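Reading time: 2 minutes

Storage and Handling of Small Parts
Handout 4: Compartment organisers

These notes cover open-topped divided trays used for small packaged items. They assume the terms for slot, divider and pitch given in Handout 3.

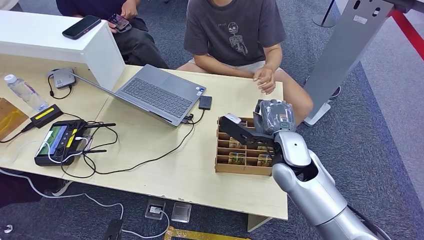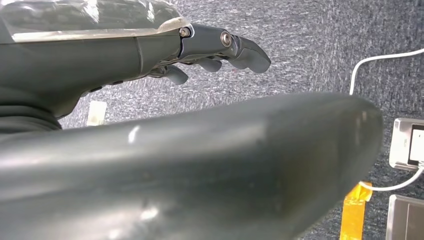 1. Type and material

A compartment organiser is a shallow box divided by two sets of crossing strips. In the cardboard type the strips are cut halfway through and slotted together, usually without glue. The joint is weak in lift and adequate in shear - a divider pulled straight up will come out, while one pushed sideways passes the load to the outer wall.

Cardboard is cheap and easily recut. It loses stiffness in damp air and wears first at the top edge of the divider. Course stock is the Wostel pattern, in which the slots are 30 mm wide and 88 mm long.

2. Slot and item

Clearance is the slot width less the item width. For the course stock, use 2 mm on each side. Less than this and the packet drags on the divider during removal. With a much larger clearance the packet leans, and its label can no longer be read from above.

Items may be stacked in one slot if they are identical and the upper one stands no higher than the outer wall. Mixed stacks are not permitted in the coursework.

3. Filling order

Fill from the far column towards the near one, so that the hand does not pass over packets already placed. Partly filled trays should carry their load near the middle of the base if they are to be moved. A tray that stays on the table may be filled in any column.

4. Placement on the table

Set the tray parallel to the table edge with the whole base supported. Keep a laptop, if one is needed for the stock list, outside the reach area. Phones go on a shelf or riser.

5. Wear

In the Guswood trial, a single tray was used for 1093 removals before a divider was replaced. The failure was at a crossing joint. The plastic Zeleke tray was not tested to failure and the two should not be compared on this figure.

Exercise sheet 4 uses the Rorkura stock list. Bring a rule marked in millimetres.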